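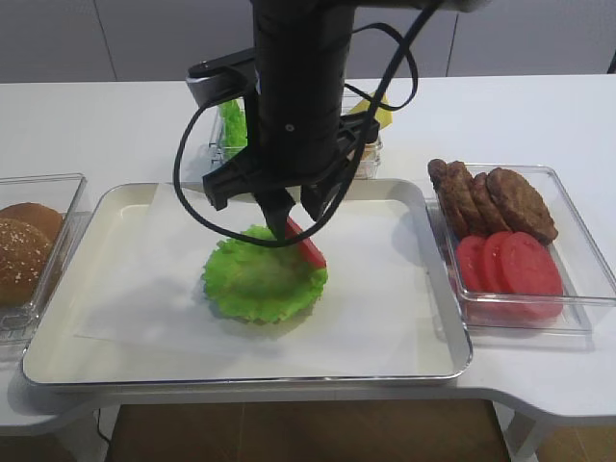 I've got the salad bug again! Every autumn I tell myself I'll put the garden to bed and rest, and every autumn I end up at the kitchen table with seed packets everywhere.

This time it's lettuce. I used to think lettuce was a spring thing, but our place at Skoryk sits high enough that summer sowings bolt before I get a decent bowl out of them. Cool weather is so much kinder. The leaves stay sweet, the slugs slow down a bit (only a bit), and I can pick right through to June if I throw a cover over the bed on frosty nights.

I sowed 200 seeds in trays two weeks back, a frilly green one called Vurance and a darker one, Clusten, that I'd never tried before. Vurance came up like a lawn! Clusten is sulking, but I've got faith in it. Lettuce seed needs light, so barely cover it, and go easy with the watering can or the whole lot floats into one corner. Ask me how I know.

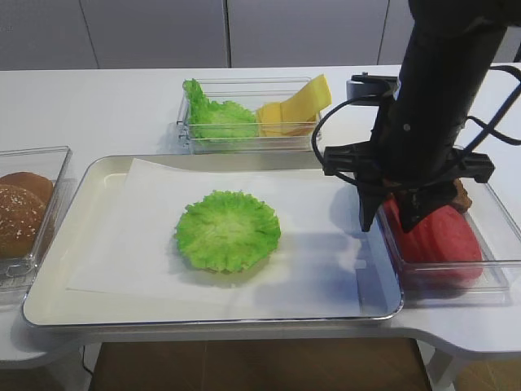
One frilly green leaf on baking paper, and a slice of tomato in the tub.

The tomatoes are nearly done, by the way. I'm still getting a handful off the vine by the shed, thick-skinned things but full of flavour, and they're gorgeous on toast with a bit of salt and whatever leaves I can steal from the bed.

Next job is digging the last of the compost into the long bed, then I'm splitting the chives, which have gone completely mad. If anyone has grown Clusten somewhere cold, please leave me a comment. I'd love to know if it picks up once it's in the ground!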